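4.2 Contact faults between the two arms

Of the 1413 trials recorded at Stidthorpe, 213 were stopped by the force limit. We had expected most stops during transport, but the larger share came when both grippers worked close to the same small object. The planner of Panicker treats each arm as a separate body and checks the distance between them only at the wrist.
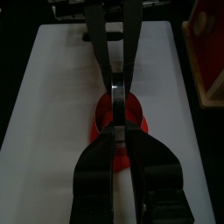
The fingers are longer than the wrist model assumes, so a path which the planner calls safe can still bring the tips together. In September we raised the check rate to 60 Hz. The number of stops did not change, and we therefore looked at the shared area itself. 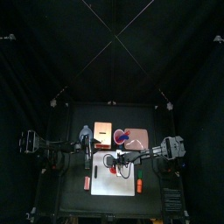 Figure 2. Workspace with both arms over the tabletop and the white board.

A second cause is the cable. When an arm turns far from its rest position, the slack can move under the other gripper, and the force reading then rises without any contact of the fingers. Kotian's log marks both cases with the same code, so we could not separate them afterwards.

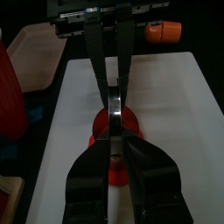

4.3 Changes to the stop rule

Fingers and cable are now modelled as separate bodies, each with its own fault code.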